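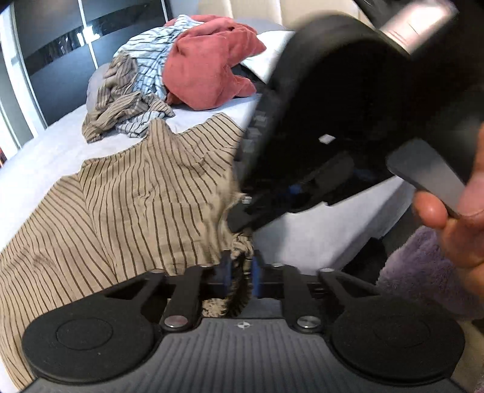
Gervasio Escobar holds that folding is the wrong problem to start with. Folding has a clear end state, he told the group that had gathered by the coffee urn at the Teneck open day in February, and anything with a clear end state gets solved on a bench and then stays there. Clearing a bed has no such state. A shirt is finished when the person who lives in the room would call it finished, and that person is usually out.

Teneck has spent the past year on bed clearing. The company occupies the second floor of a former dental supply warehouse in Rarkemness, and it opened the floor to visitors for one afternoon to show how its training data is made. Most of the work is done by hand. An operator takes a gripper by its body, closes the jaws on a garment, carries it, and lets go. Two of them make a pair, one for each hand, and the motion of both is recorded together with the view from just behind the jaws. The recordings are used to train a control policy, which is then run on fixed arms in the next room.

The jaws are worked by paired linkages. Black arms cross and meet at round metal pivot pins, with silver caps over the joints, and the whole assembly rises from a dark gray ribbed housing with a large round pad at each end. Shu-fen Ho maintains the grippers and had one apart on a tray. She replaces pivot pins on a schedule, every 100 hours of use, whether or not they show play. Play in a pivot shows up in the data as jaw angle, and the policy learns it as if the operator had meant it.

The demonstration drew on a set of tasks the company calls Palwood, after the street where the first recordings were made. Palwood covers bedrooms only. Its beds are made up with plain sheets and then loaded with clothing: shirts, mostly, and whatever else turns up on a bed, including towels, blankets and straps. Striped fabric is favored because a stripe shows a fold line clearly in the recording. A beige shirt with thin dark stripes can be read by an annotator at a glance, while a crumpled garment in one flat color often has to be looked at several times before anyone will commit to where its hem is.

Straps and fringes take up an unreasonable share of the work. A twisted strap between the jaws has very little area, and a frayed end can catch on whatever it is pulled across. Bautista Gallardo, who ran the afternoon's session, asked visitors to try one. The usual result was a grip too close to the end, followed by a slip. Operators are trained to take the strap farther in, close fully, wait a beat, and only then lift. The wait costs time on every cycle. Gallardo said removing it had been tried twice and had made the policy worse both times, for reasons the team has not pinned down.

Two-handed recording brings its own trouble. When both grippers work over the same bed, each passes through the other's view, often close and fast, and it blurs. Teneck used to discard those passages. It now keeps them if the second gripper's path can be recovered from its own recording. Of the 595 episodes in the current Palwood release, 384 contain at least one such passage. Under the old rule the set would have been cut to 211, and Florencio Requena, responsible for the release, considered that too few to train on.

Visitors could also watch the policy run. Two arms were mounted at either side of a bed frame, with a pile of garments placed at the head end by one of the guests. The arms took the top item first, moved it to a bin, and went on to the next. A white shirt came up with a second garment attached and both went into the bin together, which the log counted as a success. Requena noted the error on paper. The run stopped when the left arm closed on the sheet and reached its force limit.

The force limit is set low. Trinidad Retamal, who writes the safety configuration, gave the trip point as 3 newtons above the expected load and declined to raise it for the afternoon, although two visitors asked. She reset the arm and the run continued from the same pile. It stopped again on the sheet some minutes later.

Sheets are the open item. A fitted sheet pulled smooth across the mattress gives the gripper nothing to take, and that is the desired case. A loose sheet with a ridge in it looks, from behind the jaws, a good deal like the sleeve of a pale shirt. Operators tell the two apart by touch before they have thought about it, and touch is not recorded. Ho has a pressure film on order from a supplier called Harms that would fit under the pads. It adds thickness, so the jaws would need recalibrating, and the existing episodes would no longer match the hardware exactly.

Escobar would record Palwood again from the beginning if the film works. Requena would prefer a correction factor. The second release is planned with the present pads, and the bedroom set on the second floor stays up until it is done.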